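25 April 2023

Legs like wet rope this morning. I came down the stairs backward, holding the rail, and the cat watched the whole thing from the landing.

So, the Nirico road race. I had promised myself I'd write it up while I could still remember it, and before Finlay Gillies gets his version around the club, in which he will have attacked on every hill and I will have been somewhere behind him asking for food.

The plan, if you can call it that, was to sit in for the first lap, see who looked tired, and go with anything that left on the second climb. I have had this same plan for years. It has a flaw in it, and the flaw is that everybody looks fine and I'm the one who looks tired. We rolled out with 35 in the field and a headwind straight off the reservoir, and for the first few miles no one would so much as put a nose out. Finlay told me it was "tactical." It was eight miles of grown adults hiding behind each other.
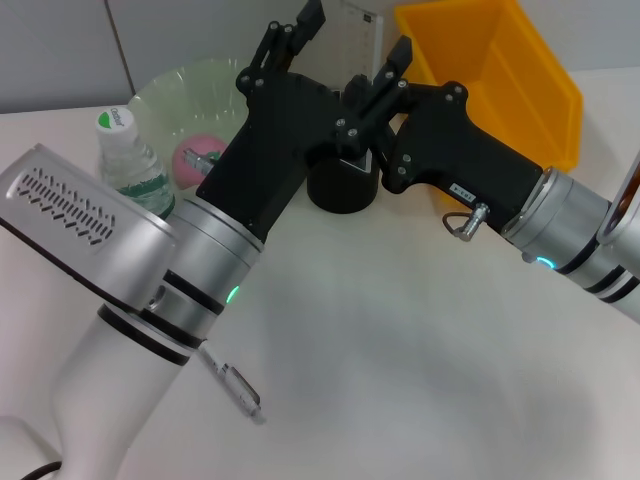
Then we turned at the feed store and the wind came from the side, and two riders in Braven kit simply rode away. They didn't jump. They just kept pedaling the way they had been, and the rest of us stopped. I looked at Finlay, Finlay looked at his computer, and by the time we had finished looking they had most of a minute.

I chased. I want that on the record, even if the record is a notebook I keep in the kitchen drawer. I pulled for what felt like a whole season, flicked my elbow, and a kid from Jaden came through so hard that I lost his wheel and had to chase him as well. My best effort of the day was spent getting back to the group I'd been leading.

The climb tops out at 1225 feet, according to the course sheet, and I believe I met each of those feet personally. Sigrún Brynjólfsdóttir was standing at the top with a cowbell and a bag of boiled potatoes. She believes in potatoes. I took one at speed, dropped it, and got called a name in Icelandic that she has since refused to translate.

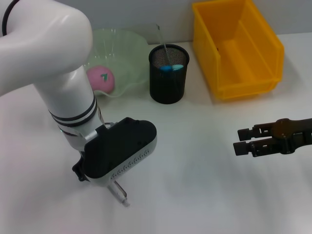
The descent, and after

Going down was lovely. I'm heavier than most of that field, and there's one stretch of road in the county where this counts in my favor. I passed six or seven people without turning a pedal, and every one of them passed me again on the flat, very politely.

I punctured with four miles left. Slow leak, rear, on a tire I'd been meaning to change since last June. The Kuusisto wheel van stopped for me, which made me feel like a professional for as long as it took the man to see that my bike is old enough to need a wheel he doesn't carry. He lent me his pump. I finished alone, on a tire like a bath sponge, to the applause of a family who were waiting to cross the road.

Finlay came in eleventh and has mentioned it.

Sigrún drove us home. She said I'd ridden well "for the part with the wind," and I've been turning this over ever since, trying to find the compliment. We stopped for eggs. Finlay explained the sprint to us with the salt and pepper, then needed the ketchup to be himself.
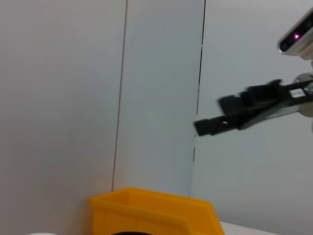 Things to do before the next one

Change the rear tire. Do it tonight -- no, tomorrow, my hands hurt.

Weigh the bike, don't weigh the rider.

I'm 177 in the regional points table, level with a man who moved away. One decent placing would get me clear of him. Ask Sigrún whether she'd consider something easier to grab than a potato, and ask nicely, as I need the ride.

Sent in the entry form for the hill climb after lunch. Had to sit down to lick the envelope.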